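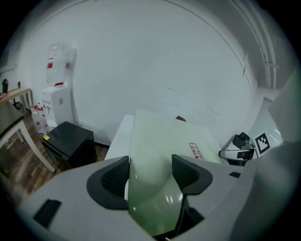 Green sheet on the white table, label at upper right.

Friday, August

Spent the morning on the zine boxes from the Pelley donation. Final count for the box list is 397 issues, mostly punk and hardcore, with a run of photocopied ska newsletters I hadn't expected. Zuvari is the best represented title. Issues 1 through 8 are all there, though 5 has lost its back cover and the staples in 2 have rusted through. Pulled those staples and put the pages in a folder with a slip.

MacLeish tapes: started the transfer of the basement show recordings. Tape 186 runs slow on side A. Side B is fine, so I think the recorder's batteries were going during the first set. Made a flat transfer at normal speed and kept it as the master. Will do a corrected copy later, but it needs a reference pitch and the guitars on these are never in standard tuning. The studio demo of the same song might work.

The Sonar flyers still have no dates. Most give a day of the week and a door price and nothing else. Two bands on the bill also appear in the Zuvari gig listings, so a match should be possible. Started a sheet with flyer number, bands, venue and price. Venue names change a lot — the same hall goes by three names.

Catalog note: stop using "counterculture" as a catch-all subject term. It puts the commune newsletters next to the straight edge zines and they have very little to do with each other. Use the scene name if the item gives one, otherwise leave the field blank.

Next accession number is 3370. Numbers before that are used up, including the loose stickers.

To do: order more polyester sleeves, clean the deck heads, finish side A of 187.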